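Tronberg ear thermometer: three months of use

The Tronberg is an infrared ear thermometer with a backlit display, a memory for past readings and a box of disposable probe covers. I bought it in December, a week before both kids came home with influenza A, so the test period started sooner than planned.

Setup takes two minutes. The battery door needs a small screwdriver, which is not in the box. The unit ships in Celsius, and the switch to Fahrenheit is a long press on the memory button while the power is off. The printed manual gives this on the last page, under storage conditions.

A reading takes one press and ends with a beep. The beep cannot be turned off, a real drawback at 3 a.m. with a sleeping child. The fever alert turns the backlight red above a fixed threshold. I would have preferred an adjustable one, as I start writing numbers down well before that point.

For consistency, I took paired readings in the same ear, one right after the other, and compared them with an oral digital stick from Rezende. Most pairs on the Tronberg agreed to within 0.2 degrees. The outliers came from a poor angle in the ear canal. Pulling the outer ear up and back before inserting the tip fixed nearly all of them. The oral stick was steadier but needs a cooperative mouth, and a six-year-old with a blocked nose does not have one.
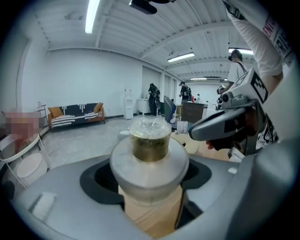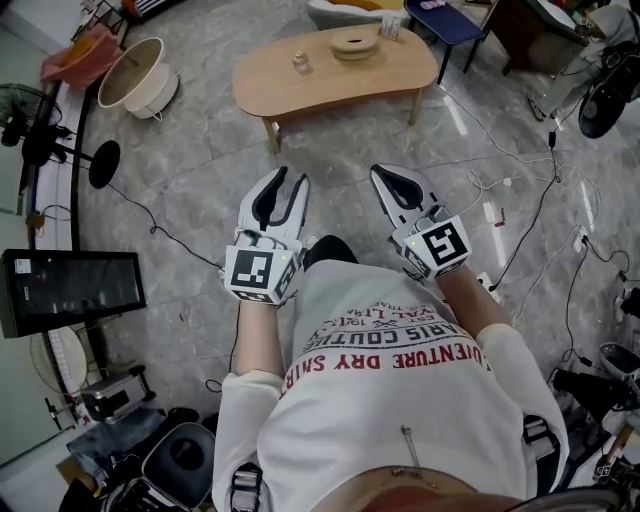
Small cup at close range, first picture; grippers with square markers in both.

The probe covers are the weak point. They tear if pushed on at a slant, and a torn one gives a low reading with no warning on the display. Warutia sells covers that fit the same tip and are slightly thicker. I have had no tears with those so far.

Memory holds the last readings without a time stamp, so it is of little use with two patients in the house. I kept a paper log.

Pros: fast, readable in the dark, repeatable once the technique is right.
Cons: loud beep, fixed alert, fragile covers, no time stamps.

Rating: 3.5 out of 5

Vilmos Barta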